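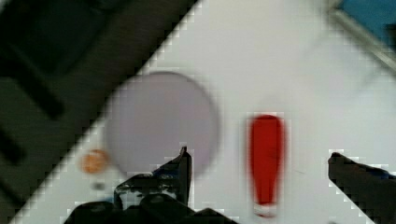 How long does it take to get any good at sourdough? Most people I've asked say a couple of months, and I took nearer to a year.

I blame Plotville, where I moved in April. My new kitchen faces north and never gets properly warm, so my starter sulked on the windowsill while I fed it twice a day and talked to it like a poorly cat. My first 2 loaves went to the ducks (sorry, ducks).

Then I signed up for a Saturday-ish sort of class at Munell, the bakery by the old station, which cost me 95 pounds and was worth it for the flour talk alone! They mill their own and get through up to 3000 loaves a month, so they know a thing or two about dough that won't rise. Use warmer water, they told me, and stop peeking.

I went home, bought a sack from Hervieu and started again. My rye is still a bit of a brick, I'll admit, but the white is lovely now – chewy, sour, big daft holes that the butter falls straight through. My neighbour's children ask for the crusts. I've a seeded one proving in the airing cupboard as I type, and I have only looked at it once.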